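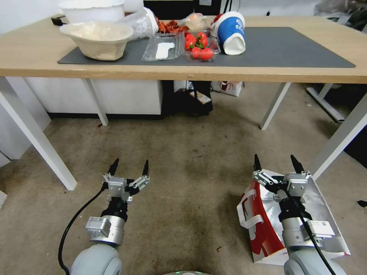

Session 4. Teaching a two-arm task by remote control
Notes by Milan Leemans, February

4.1 Scope

Last session covered hand guiding, where the operator holds the arm and moves it through the task. It works well for one arm. With two arms the operator runs out of hands, and the joint torques recorded include the push of the person. From here on we use leader arms: the operator moves a pair of small arms at a desk and the robot copies the joint angles.

4.2 The task

Bagging groceries. Items stand on a table, a paper shopping bag lies on the floor, and the bag must be picked up, opened and filled. We split it into four stages:

Stage A – grasp the bag near its open edge
Stage B – lift and hold it open with one arm
Stage C – pick an item with the other arm and lower it in
Stage D – release and withdraw both arms

Stage A causes most of the rejected recordings. Paper folds under the fingertips, and a bag lying on its side gives few good places to grip. Approach with the fingers open and slow down before contact. Do not correct a bad grasp by dragging the bag over the carpet; open, back off and try again. A clean retry is kept in the set, as the policy needs to see recoveries.

4.3 Choice of items

Mix rigid, soft and crushable things. A punnet of cherry tomatoes tolerates a firm side grip but spills if tilted. A paper cup on its side deforms early, so close in small steps. An open bowl of powder must stay level throughout and is left for the later recordings.

Change the layout between recordings. If the bag always starts in the same spot, the policy learns the spot.

4.4 Recording

Each demonstration is limited to 60 seconds. The Nerik set has 755 demonstrations before filtering and 600 after. Most of the difference comes from pauses: an operator who stops to think produces still frames, and the trained policy then tends to stall at the same point.

4.5 Exercise

Using the Nerik logs, plot gripper opening against time for recording 1635. Mark the start of each stage and state the rule you used. Then propose a threshold for removing pauses that does not cut into Stage B, where holding still is part of the task.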